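Cleltadska Wrist Camera Bracket and Safe Handling Kit

We love this little kit! It bundles the Cleltadska bracket with the Zukari finger covers and a printed good practice card, so a small arm can be set up for mixed picking on a bench without a week of head-scratching. The card began life in 2014 as a single sheet taped to our own workshop wall, and customers kept asking for copies.

What's in the kit
Bracket, fits Chauvin and Jendel arms
2 finger covers, rounded edges
24 cable clips
Good practice card, wipe clean

The card was rewritten in February and covers the rules we'd want any bench to follow:
Write the risk assessment for the whole job – arm, gripper, parts and table together.
Keep the emergency stop within reach of whoever is standing closest.
Teach new positions at reduced speed. We set ours to 50 mm per second.
Check the fingers for sharp corners before picking anything made of fabric.
Do the assessment again if the load changes.

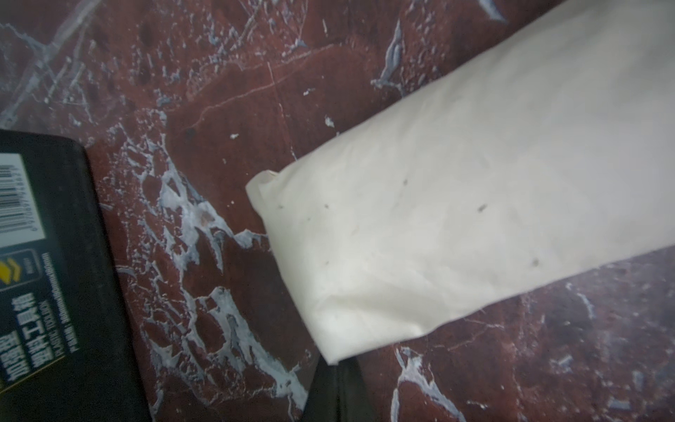 Soft goods and hard boxes need different grip settings, so the card has a separate box for each, plus room to note who signed them off. Fill it in with pencil first, you will change your mind! The covers push on by hand and should be swapped once the edges look worn. Spare covers and extra cards can be ordered on their own.

Page updated July 5, 2021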